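Chie Takeda had given Gullex's open day until lunch to impress her. The company says it has 586 recordings of people handling clothes with hand-held grippers, and that a robot will learn laundry from them.

"Which robot?" she asked me. "I've been here nearly 3 hours and I haven't been shown one fold a thing."

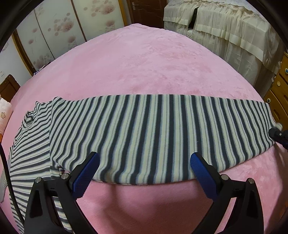 A striped knit shirt on the bed, with the gripper over the folded part.

Takeda, who used to test arms for Shibata, doesn't doubt the work is hard. She doubts the schedule. Gullex wants a product by May.

"A shirt on a plush blanket, fine. Now do a wet towel. Do a fitted sheet." She asked how often the trained arm drops a sleeve and was told the figure wasn't ready. "Then the arm isn't ready either."

She took a brochure and left before the questions.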